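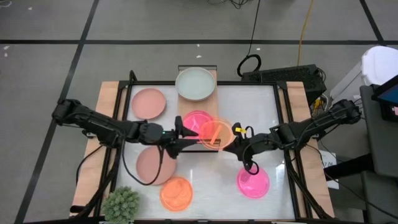
What is Konrad Pfister planning?
A solo walk across the Drestura ice plateau, pulling his own sledge, with no resupply. He sets off in May.

2 min read

Pfister told a full hall in Prostham last night that the trip would "redraw the limits of what a person can endure". Perhaps. The route is 100 miles long, and two parties have already crossed it, one of them with a good deal less publicity.

His talk was strong on fear, willpower and the lessons business can take from frostbite. It was weaker on dates, rescue cover and who is paying. Lowther, the clothing firm named on his jacket, would say only that it "supports Konrad's journey" – which could mean a cheque or a coat. 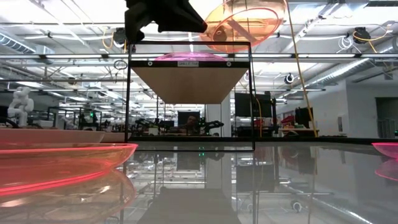
Has he done anything like this before?
His longest solo trip so far lasted nine days, on the moors above Allham. He calls it "the same battle, in the mind". Walkers in Allham may wonder about that, given that the route passes a pub.

Pfister says a full kit list and safety plan will be published before he leaves. We have asked to see both.

9 comments | 2 shares

Contact the newsdesk | Back to top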